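# 关于 Karkier
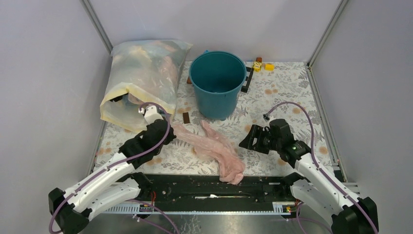 *花枝桌布上的青绿色塑料桶、半透明塑料袋和粉色薄布，旁边散放着几件小东西。*

Karkier 是一家做玩具整理、分装和寄存的小公司，地点在 Zumerville。我们的客户主要是有孩子的家庭、幼儿园、托管班和儿童阅览室。大家送来的通常是一袋或一箱混在一起的东西：积木、小人偶、拼图块、布料、扮演游戏的衣服、找不到主体的塑料零件。我们把它们倒出来，分开，擦洗，配齐，再装进合适的容器里还回去，或者替客户存起来，等需要的时候再取。

公司开在一间旧文具店里，前面是接待和取件的地方，后面是整理间。再往后有一间存放室，靠墙都是架子，夏天会开除湿机。

## 我们从哪里开始

最早我们做的是收纳用品零售，卖桶、盒子、布袋和标签纸。店里常有人买完盒子过几个星期又回来，说装不下，或者装进去以后孩子不用了。聊下来，多半是东西还没分过就直接往盒子里装，小件沉到底下，大件压在上面，孩子想找一块积木就得把整盒倒出来，倒出来以后又没有人愿意一件件放回去。

于是我们开始请客人把东西带到店里，在桌上一起分。起初不收钱，买盒子的客人都可以用那张桌子。后来来的人多了，周末要排队，有人希望把袋子放下就走，过几天来取，整理就慢慢成了单独的一项业务。零售现在还保留着，不过只卖我们自己整理时用得上的几种容器，其他花样都不进了。

## 我们做什么

**家庭整理。** 客户把玩具装袋送来，附一张单子，写清孩子的年龄、家里放玩具的地方有多大、有没有不能拆开的组合。我们按单子分装，取件时会在桌上过一遍，说明哪一桶装的是什么。客户觉得分得不顺手，可以当场改。

**幼儿园和托管班的换季整理。** 这类单子集中在学期结束的时候。区角里的玩具用了一个学期，基本都串了位，娃娃家的碗在建构区，建构区的积木在沙盘里。我们到园里取，整理完按区角送回，每个区角附一张内容清单，贴在柜门内侧。目前和我们长期往来的园所和托管班有 37 家。

**寄存。** 有的家庭会轮换玩具，一部分放在外面玩，一部分收起来。家里没有地方收的，可以放在我们的存放室。寄存的东西必须先整理过，装在我们认得出编号的容器里，不收封死的纸箱。

**配件归位。** 客户送来的零件里，总有一些不知道属于哪一套。我们会先在同一客户的东西里找，找不到的单独装一个小袋，写上“待认领”，随货一起还回去。不会替客户扔，也不会拿去补别人家的缺。

**转送整理。** 孩子长大以后，有些玩具要送给亲戚朋友或者捐出去。我们可以按接收方的要求重新分一次，剔掉破损件，缺件的写明缺什么。送给谁由客户自己联系。

## 一单东西是怎么走完的

收件的时候，我们先称重、写编号。编号写在袋子外面的纸签上，从进门到取走都跟着这一单，换容器的时候纸签也一起换过去。

然后是倒出来。整理台上铺桌布，一单一铺，不和别人的东西混在同一块布上。铺布有几个好处：小件落下去不弹、不滚；收工时提起四个角，碎屑和灰尘能一起抖掉；布面脏了可以直接洗。我们试过光面的桌子，弹珠和小轮子经常滚到地上，找起来很费时间。也试过纯黑的布，深色零件掉在上面就看不清了。现在多用浅底带花纹的，花纹要疏，太密了眼睛容易累。

倒东西有个习惯：大袋子平放，袋口朝着人，一点一点往外取，不把袋子举起来往下倒。举起来倒很快，可是布料会裹住小件，木制的东西会砸到塑料的东西，薄的塑料壳经常就是这样裂的。袋子取空以后还要翻过来看一次，底角的褶子里常常留着一两块小东西。

取出来以后先分大类，布归布，硬的归硬的。纱巾、披风、玩偶的小被子这类薄软的东西先拿开，抖一抖，看看里面有没有裹着别的。然后是人偶和动物，再然后是积木和方块，最后剩下的是轨道、连接件、L 形件、轮子、插销之类，需要慢慢认。大类分完才开始看成套不成套。

清洁放在分类之后。硬塑料用温水和中性洗涤剂，带电池仓的只用湿布擦外面。木头的东西不泡水，拧干的布擦过以后立在架子上晾。布料按标签洗，没有标签的手洗，深浅分开。要过夜晾的，第二天上午再装。

装桶是最后一步。我们按“孩子一次会拿出来多少”来定一桶装多少，装到桶沿下面一掌左右就停，再多就提不动，也容易往外掉。大块放下面，小件装进带抽绳的小布袋再放进去。成套的东西不拆到两个桶里。每个桶外面系一张小卡片，写字，也画一个简单的图，不识字的孩子可以照着图放回去。

## 我们用的容器

来店里的人经常问该买什么样的盒子。我们的看法比较简单，写在下面，供大家参考。

**敞口桶。** 日常玩的东西，用敞口的塑料桶最方便。没有盖子，孩子伸手就能拿，收的时候往里一放就行。桶壁稍微软一点的好，碰到桌腿不响，也不容易裂。颜色选纯色，里外都看得清。桶沿最好光滑，买之前用手摸一圈，有毛边的不要。

**半透明的袋子。** 体积大、分量轻的东西适合装袋，比如毛绒玩具和大块的泡沫积木。半透明的袋子隔着能看出大概是什么颜色的东西，找的时候省事。袋口要够宽，翻得开。塑料袋只用来运送和寄存，放在大人够得着的地方，家里有小小孩的，整理完请把空袋收走。

**带盖盒。** 零件多、怕丢的套装用带盖盒，拼图、棋类、串珠都是这样。盖子要孩子自己能打开，也要能自己盖上。有些扣得很紧的盒子，大人开都费劲，孩子用一次就不再碰了。

**小布袋。** 我们自己缝的，用的是窗帘店的余料，抽绳用棉绳。配大桶用，店里也单卖。

**不太推荐的。** 很深的箱子，底下的东西等于没有。叠得很高的抽屉柜，孩子拉到一半会往前倾，要用的话请固定在墙上。带很多小格的工具盒，看着整齐，可格子太多，收的时候要一个个对，大多数家庭坚持不下来。

## 存放室

存放室不对外开放，取放都由我们来做。架子分上下几层，重的在下，轻的在上，布料放在离门最远、最干的那一面。目前共有 53 个寄存位，一位放一户，满了就登记等候，不会把两户的东西塞在同一个位子上。

寄存期间我们不打开容器，有两种情况除外：一种是客户来电话要取其中一件，一种是闻到潮味，需要检查。打开过的容器会在卡片背面写上原因。

寄存按月算，提前取不收手续费。到期没有联系上的，我们会继续保管，另行通知，不会自行处理。

## 两条规矩

整理间里有两条规矩，从一开始就没有改过。

第一条，客户的东西，旧也好、缺角也好，都按原样还。一块磨圆了的小方块、一个掉了漆的小人偶，在别人眼里可能已经可以丢了，可它在那家孩子手里有名字，有固定的位置。我们在这上面犯过错。早些年有一单，里面夹着一块皱成一团的薄布，我们当成包装材料放到了一边，客户取件时才问起来，说那是孩子给娃娃当河用的。布还在，当场找了出来。那以后凡是跟着袋子一起进来的，全部算在单子里，连橡皮筋也一样。

第二条，桌上没有收完，不开下一单。有时候这会让进度慢下来，尤其是学期末，园所的东西堆在门口等着。可是两单一起摊开，混进去一块就很难再分清。赶不及的话，我们会打电话和客户商量延期。

## 合作与进货

桶和带盖盒由 Stestirmont 供应，这家厂做日用塑料制品，我们从零售的时候就在用他们的货。他们原来的圆桶提手偏细，装满积木以后勒手，我们提过意见，后来的一批加宽了，现在店里卖的都是加宽以后的。

纸签、卡片和清单纸在 Dunne 印刷，用的是没有覆膜的厚纸，铅笔和圆珠笔都能写，改的时候不用换卡。

桌布没有固定的来源，多半是布店的零头，够长、耐洗就行。花色所以不统一，有格子的，有叶子的，也有客户家里换下来送给我们的。

## 关于孩子和收拾

做这一行，常有家长问怎么让孩子自己收。我们没有专门学过教育，只能说说在整理台边上看到的。

孩子陪着家长来取件的时候，多半愿意动手往桶里放东西。放之前我们会把桶摆好，一次只摆一两个，一个放布，一个放硬的，分法越粗越容易。积木要按颜色还是按形状分，大人在意，孩子往往不在意，我们一般建议等他自己提出来再分细。

收的时间短一点比较好。玩完就收，桌上东西不多，几下就收完了；攒到周末，就成了一件很大的事。家里可以在地上铺一块布，东西都倒在布上玩，要吃饭了把布拢起来，连布一起放到一边，晚一点再分。这个办法看着不整齐，很多家庭反而用得久。

也有家庭来过一次，回去以后自己就能管好，再也没有来过。这对我们来说是正常的，卡片用完了可以来店里拿，不收费。

## 我们不做的事

- 不上门整理全屋，只做玩具和儿童用品。
- 不修电动玩具，不换电路。换电池、拧螺丝可以。
- 不回收，不收购，也不转卖客户的东西。
- 不接发霉严重的布料和毛绒玩具，收件时发现会当面说明，请客户带回。
- 不在网上发布客户家里的情况，清单只给客户本人。

## 收费

按重量和混杂程度算，收件时先报一个数，取件时不超过这个数。清洁另计，不需要清洁的可以在单子上勾掉。园所的单子按区角报价，含取送。寄存按位收月费。容器可以用客户自己的，洗干净带来就行，尺寸不合适我们会先打电话问，不会直接换成新的。

缺件和破损会写在清单最下面一栏。如果是我们在整理时弄坏的，会单独写明，能配到同样的就配，配不到的按客户认可的办法赔。

## 送件和取件

送件之前不需要先在家里分，也不用洗。请把剪刀、针、药品和食物拿出来，颜料和胶水拧紧，单独装一个小袋。湿的东西请先晾干。有孩子特别舍不得的，建议留在家里，别送来，整理几天见不到，有的孩子会睡不着。

大袋子请不要装得太满，袋口能扎上就可以。纸箱也收，底部请用胶带封牢，我们遇到过在门口散底的。

工作日上午九点开门，下午六点关门，中午不休息。每周二是存放室整理日，当天可以送件，不办理寄存取件。每年三月园所的单子较多，家庭整理的等候时间会比平时长，着急用的请提前打电话问。

店门口台阶旁有一段斜坡，推车可以直接进来。取件时如果带着孩子，可以在前厅的矮桌边等，桌上有一桶积木，随便玩，走的时候放回桶里就好。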